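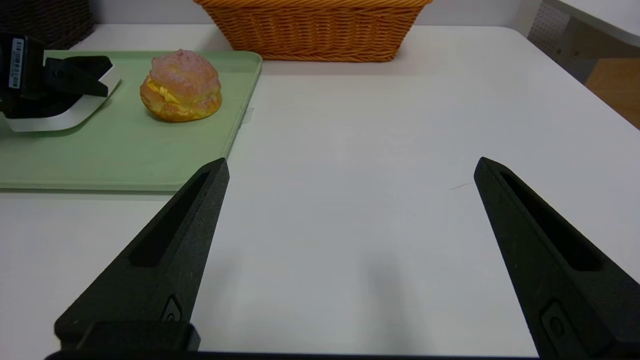

Plarnurel: etiquetas de precio y promociones en comercio minorista

Versión 2, publicada el 3 de enero de 2024

Plarnurel es una tabla de etiquetas de precio transcritas en tiendas de barrio y comercios medianos. Cada fila corresponde a una etiqueta tal como estaba en el estante el día de la visita: texto del producto, precio, unidad de medida, precio por unidad si lo había y tipo de promoción. La tabla tiene 3000 filas, repartidas entre 60 comercios.

Se preparó para comparar cómo se anuncian las ofertas en el punto de venta y para probar programas que normalizan precios. No sirve para calcular inflación ni para comparar qué tienda es más barata, porque los surtidos no coinciden.

Contenido del paquete

etiquetas.csv: la tabla principal, separada por punto y coma, en UTF-8.
comercios.csv: un registro por comercio, con tipo, zona y superficie por tramos.
promociones.csv: lista cerrada de tipos de promoción con su definición.
cambios.txt: diferencias respecto a la versión anterior.

Los decimales van con coma. Quien abra los archivos con una herramienta configurada en inglés tendrá que indicarlo al importar, o los precios entrarán como texto.

Campos de etiquetas.csv

id_etiqueta: identificador único. No se reutiliza entre versiones.
id_comercio: enlaza con comercios.csv.
texto_producto: transcripción literal, con abreviaturas y faltas incluidas.
precio: importe que figura en la etiqueta, con impuestos.
precio_anterior: solo si la etiqueta lo muestra, tachado o no.
unidad: kg, l, ud o vacío.
precio_unidad: el impreso en la etiqueta. No se recalcula.
tipo_promo: código de promociones.csv.
soporte: papel, plástico, electrónico, pizarra o manuscrito.
altura: alto, medio o bajo, según la balda.
nota: texto libre de quien transcribió.

El campo altura fue el más discutido. En muebles bajos y en islas centrales no hay una balda media clara, y en esos casos se dejó vacío. La versión anterior ponía «medio» por defecto – un error que afectaba sobre todo a las secciones de menaje y textil. 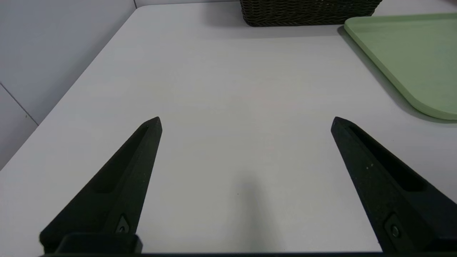 Las etiquetas electrónicas tienen otro problema. Algunas alternan el precio normal y el de socio cada pocos segundos, y solo se anotó el primero que se leyó. Si la etiqueta indicaba que existía un segundo precio, consta en nota con la palabra «alterna».

Recogida y transcripción

Las visitas se hicieron en noviembre, en horario comercial y con permiso del responsable de cada tienda. Keerthana Rodrigues coordinó las visitas y Kiros Degefa preparó la plantilla de transcripción. Cada etiqueta la transcribieron 2 personas por separado. Cuando no coincidían en el precio o en la unidad, Eldana Fikre decidía con las dos versiones delante. Las diferencias en texto_producto se resolvieron a favor de la transcripción más literal.

Los comercios de las cadenas Vetberg y Derese aparecen con su nombre, por acuerdo con ambas. Los independientes llevan un código. No se recogieron datos de clientes ni de empleados.
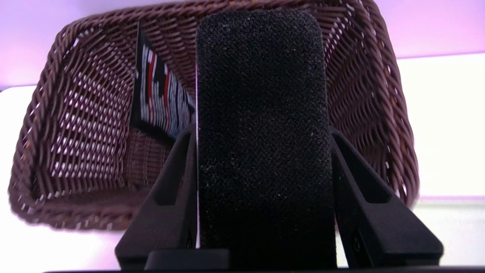 Limitaciones conocidas

La alimentación envasada está muy representada y la ropa muy poco, en parte porque en muchas tiendas de ropa el precio va en la prenda y no en el estante. Esas etiquetas colgantes quedan fuera.

En 3 comercios el cartel de la promoción estaba lejos del producto y no quedaba claro a qué artículos se aplicaba. Sus filas llevan tipo_promo vacío y la nota «cartel general». Conviene excluirlas si se va a medir la frecuencia de las ofertas.

precio_unidad contiene errores de la propia tienda. Hay etiquetas con el precio por kilo calculado sobre el peso bruto, y otras donde directamente no cuadra. Se dejaron como estaban.

La temporada pesa. Las ofertas de noviembre no representan las del resto del año, y los códigos de descuento por segunda unidad salen con más frecuencia de lo habitual.

Cambios respecto a la versión 1

Se corrigió el valor por defecto de altura.
Se añadió el campo soporte.
Se separó «segunda unidad» de «lote» en promociones.csv.
Se eliminaron filas duplicadas que venían de una hoja importada dos veces.

Uso con Aso

El normalizador Aso lee etiquetas.csv sin conversión previa. Hay que activar la opción de coma decimal y pasarle promociones.csv como diccionario. El resultado añade una columna, precio_norm, y no toca las demás. Las filas sin unidad las devuelve vacías.

Licencia y contacto

Uso libre para investigación y docencia, citando el nombre y la versión. Para uso comercial hay que escribir antes a Natnael Negussie. Los errores de transcripción los recoge Vicente Medina: basta con enviar el id_etiqueta y el valor que se considera correcto. Las correcciones aceptadas se publican en la versión siguiente y quedan anotadas en cambios.txt.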